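Home Builds Talks Parts Bin Forum About

Filed under: Shop Night Talks / Robot Arms / Budget Builds

Speaker notes, Namboodiri shop night, 2023-03-08

Slide 1. Title. Say hi, say the slides go up after. Ask who has built an arm already – hands up. Don't wait too long.

Slide 2. Why. Wanted an arm that does pick and place on the bench in the shared shop. Not industrial. Budget was 1200 dollars all in, ended at 1046 before shipping. Wandisico servo kit is most of that. Mention the Firkow driver board, cheap, runs hot, put a heatsink on it. Somebody will ask about steppers. Answer: too heavy at the wrist, next slide.

Slide 3. The base. First one was too light and the whole thing walked accross the bench when it swung. Bolted down now. 4 bolts, big washers. Skip the story about the drill press unless people are awake.

Slide 4. Cables!! Spend time here. Strain relief at every joint. I lost all of November to one bad crimp at the elbow. Looked like a software bug, rewrote the software, was not a software bug. Show the dead connector, pass it round, get it back.

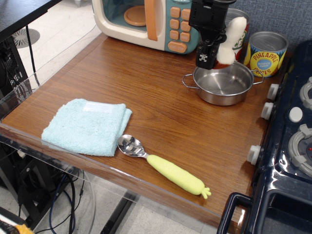 Slide 5. Gripper and the practice set. Fingers are the third design, black, a bit of compliance so they don't crush things. Kids' kitchen stuff is great for this because the shapes are all different and it can take a drop. Soft stuff first: the white plush vegetable is forgiving, you can grab it sloppy. The pot is the hard part, small opening, shiny steel, and the depth sensor hates shiny steel. Same goes for the spoon, curved bowl bounces light everywhere. Towel is a whole other talk. Don't get stuck on the towel.

Slide 6. Numbers. 78 tries on pick and drop with the new fingers, log is in the repo. Most misses were grip angle, a few were me forgetting to home it. Be upfront that the lighting was the same every time.

Slide 7. Software. Using Flarnadero for the motion part. Defaults are too fast, turn accel way down before you power anything. Say this twice. E-stop goes where your hand already is, not behind the arm.

Slide 8. Next. Wrist camera mount, quieter fan, better homing switch. Ask if anyone has a spare switch. Questions. Then help stack chairs, we have to be out on time.

Comments (3)

benchrat: what gauge wire did you end up with at the elbow? mine keeps cracking

loose_screw: Had the same walking base problem. Mine's clamped to a paving slab now, works fine.

tinplate: Slides link is dead for me, anyone else?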